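Gurkent says its home robot learns chores from 400 demonstrations. The hard part is still done by people

Gurkent wants customers to believe that its household robot can be taught the way you would teach a houseguest: show it where things go and let it get on with the job. After a November open house at the company's Bondum workshop, that claim looks generous.

The company spent most of the afternoon on tidying. An operator wearing a headset and a pair of sensor gloves guides the robot's arms and fingers while the machine records what its cameras see and how its joints move. Each run is saved as one demonstration. Gurkent says 400 of them are enough for the robot to handle a new chore without help, and it has put that number on the front of its brochure.

What the brochure leaves out is who makes the 400. "A good operator gets through 60 in a shift, and then we throw some away," said Yuxi Lü, who runs the teaching sessions. Runs get tossed when the operator hesitates, bumps something or changes their mind halfway through a reach. Lü would not say how many are lost that way, only that new operators lose more than experienced ones.

The chore on show was putting soft toys away, which Gurkent picked as a starter task. Plush is forgiving. It gives when fingers close on it, it doesn't break, and a clumsy grip will often do. A drinking glass or a stack of plates would have told visitors a good deal more.
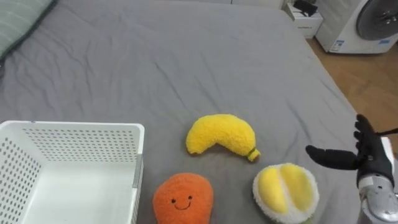

Does the operator have to be in the same room as the robot?

Gurkent's system lets the operator work from another room or another city over a network link, though the company prefers same-room sessions for new tasks. Delay on the line makes people slow down and overcorrect, and those habits end up in the recordings.

That last point deserves more attention than it got. A robot trained this way copies its teachers, bad habits included. Hongmei Tang, an independent automation consultant who attended the open house, said she had watched an earlier system pause before every grasp for no reason she could find. The pause came from the operators, who had been waiting for a laggy video feed to catch up. "It had learned to wait for a picture it didn't need," she said.

Tang also questioned the test results. Gurkent reports that the robot completed 100 tidying runs on its own during a trial last spring. The company has not published how many attempts that took, whether the toys were ones the robot had already handled, or whether anyone reset things between tries. Asked for the number of attempts, product lead Lingyun Shi said the figure would come out "with the full report." She gave no date for the report.

The company's main rival, Meranix, takes a different approach. Its staff hold the arm and push it through the motion by hand, with no headset or gloves involved. Meranix says this gives smoother recordings and needs less training for the teacher. It also puts a person's arms and shoulders in the camera view, and those have to be dealt with before the footage is useful. Neither company has released a side-by-side comparison, and until one does, their competing claims about quality should be read as sales talk.

Then there is the matter of homes. Gurkent plans to place its robot, called Qian, with 2 test households before opening a wider program. Remote operators will be able to take over when the robot gets stuck. That means a stranger looking through cameras in somebody's bedroom or kitchen. Shi said households will be able to refuse any takeover and that recordings will be deleted on request. She could not say whether a deletion request would cover a model already trained on the recording.

Huiling Meng, who signed up for the household program at the open house, said the privacy question bothered her less than the price, still unannounced. She would like help with laundry. Folding is not among the chores Gurkent has taught so far, and the company declined to say when it will be.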